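Mediator Kołodziej on the Uliten Crossing Talks: "The Text Has to Survive the Drive Home"

The delegations of Fumard and Janjua left Vudosby in February with an interim arrangement for the Uliten River crossings, their first signed paper in 30 years. The arrangement reopens 2 crossings to foot traffic and farm vehicles, sets up a shared incident line, and leaves the question of the boundary itself to a later round. Aniela Kołodziej chaired the talks from the first preparatory meeting to the signing. She spoke with this publication at the mediation office in Vudosby.

Ms. Kołodziej declined to describe the outcome as a peace agreement. "The word was never used in the room, and I would ask that it not be used outside it," she said. "There is a line on the river that both sides patrol, and there are families and fields on either bank. The parties agreed on how people will cross. They did not agree on where the line is."

The two delegations held 53 sessions, most of them at the level of technical advisers. The heads of delegation met in the same room only in the final phase. Before that, Ms. Kołodziej and her deputies carried drafts between two floors of the conference building, a method she defended when asked whether it had slowed the process.

"It did slow it," she said. "A sentence that could be settled in ten minutes face to face took an afternoon. But in the autumn, face to face was not available. One delegation had instructions not to sit down until the detained fishermen were discussed, and the other had instructions not to discuss the fishermen until everyone sat down. We had paper and a staircase."

The fishermen's case was eventually moved to a separate channel handled by the two health ministries, which had continued to exchange letters throughout the dispute. Ms. Kołodziej credited officials on both sides for proposing the route and would not say which delegation raised it first.

Language proved to be another difficulty. The Fumard delegation worked from a draft that referred to the crossings as "gates," a term the Janjua side considered an acceptance of the line as a border. The final text uses "passage points" and includes a note stating that no term in the document affects either party's claim. The note is longer than several of the articles.

"I have been asked whether that note empties the agreement," Ms. Kołodziej said. "My answer is that without it there would be no signatures. Every delegation has people at home who will read only the one page that worries them. The text has to survive the drive home."

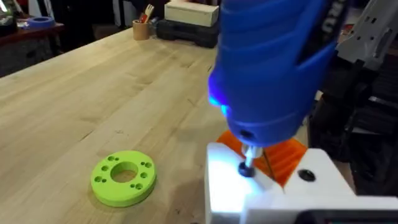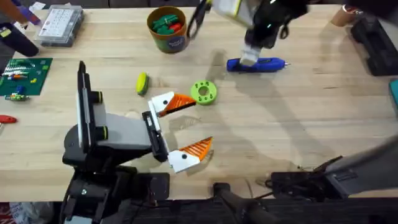 First picture: a green disc-shaped part on a wooden workbench, with a blue handheld rotary tool. Second picture: two robot arms over a wooden tabletop.

Under the arrangement, each passage point will be staffed by civilian officers from both sides, with armed patrols kept back from the approach roads. Identity papers issued by either authority will be accepted for same-day crossings. Farmers who hold plots on the opposite bank may apply for a seasonal permit, and a list of 78 registered plots is attached to the text.

Critics in both capitals have focused on that list. Members of the Janjua assembly have argued that it leaves out holdings abandoned during the fighting, and a landowners' association in Fumard has called it too generous. Ms. Kołodziej said the list was drawn from records that both survey offices had already certified.

"It is not a complete list, and the annex says so in its first line," she said. "There is a procedure for adding to it. I expect it to be used, and I expect some of the meetings to be unpleasant."

Asked about enforcement, she pointed to the incident line, a telephone and radio link between duty officers on the two banks. An earlier link fell out of use after each side accused the other of failing to answer. The new one will be tested every morning at 8 a.m. and again in the evening, and both duty officers must record each call in a joint log. The mediation office will receive a copy but has no authority to investigate.

"We asked for that authority and did not get it," she said. "I do not think it would be right to present that as a success."

She was also questioned about the absence of representatives from the river communities, who took part in preparatory hearings but held no seat at the table. Several village councils have since written to the office in protest. Ms. Kołodziej said their letters were justified and that she had recommended a consultative seat for the next round. The decision rests with the two governments, and neither has replied.

No opening has been scheduled for that round. Technical advisers will first meet to agree on survey maps, a task that previous mediators attempted without result. Ms. Kołodziej confirmed that she has been asked to stay on as chair and that she has accepted, on the condition that the boundary be listed as an item on the agenda.

"It can be the last item," she said. "But it has to be on the page."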